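9 min read
14 shares · 6 comments

3. Where the Old Files Live

I should say up front that I came to this project as a local history person with a soft spot for parish newsletters, and I learned about storage the slow way. When Rhea Umali and I started, the Amstead newsletters were spread over shoeboxes, two office drives and a stack of discs in somebody's garage. We scanned 1,327 issues between us (my left shoulder still remembers) and then had to decide where to put them so that a reader 17 years from now could still open one.

Most of the writing on this assumes a big library with a big budget. Small archives get a paragraph near the end, if that. So we wrote to 200 of them and asked one plain question: where do your files sit tonight? The answers were wonderful and a little scary. Plenty of people wrote back with a drawer. A fair number kept a single copy on a machine shared with payroll! The better-off ones had moved to rack storage of the kind in Figure 3, with many drives side by side in one unit, and they tended to write much shorter emails to us.
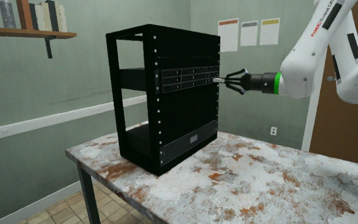 Figure 3. Rack-mounted server with twelve drive bays, in an open-frame rack.

Now, a box full of drives is still one box in one building. Emlyn Landeg, who kept the Nollum collection going through two moves, told us his set was "safe as houses" until the November a pipe burst upstairs. He got nearly everything back from a cousin's copy in another town, and the cousin had only asked for it to look up a wedding. I love that story and I use it in every talk I give, but I wouldn't want to build a policy on it.

What we did want to know was how often people check their copies.
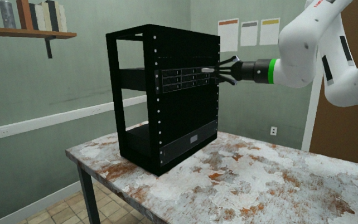
By check I mean opening the files, or running a checksum and comparing it with an older one, and a quick glance to see that the folder is still there doesn't count. Of the files we were allowed to test, 574 had no checksum on record at all, so we had no way to tell whether they had changed since the day they were saved. They looked fine to me — but then a scan with one bad line through the flower show results looks fine to me too, until Gwawr Prosser goes searching for her grandmother's name in it.

We come back to checking schedules in Section 4, along with the reply from Dilwyn Hughes, who does his by hand every month and has the notebooks to prove it.

Related
Naming Your Scans So a Stranger Can Find Them
The Inik Letters: What We Kept and What We Let Go
Paper First? A Reply to Sumampouw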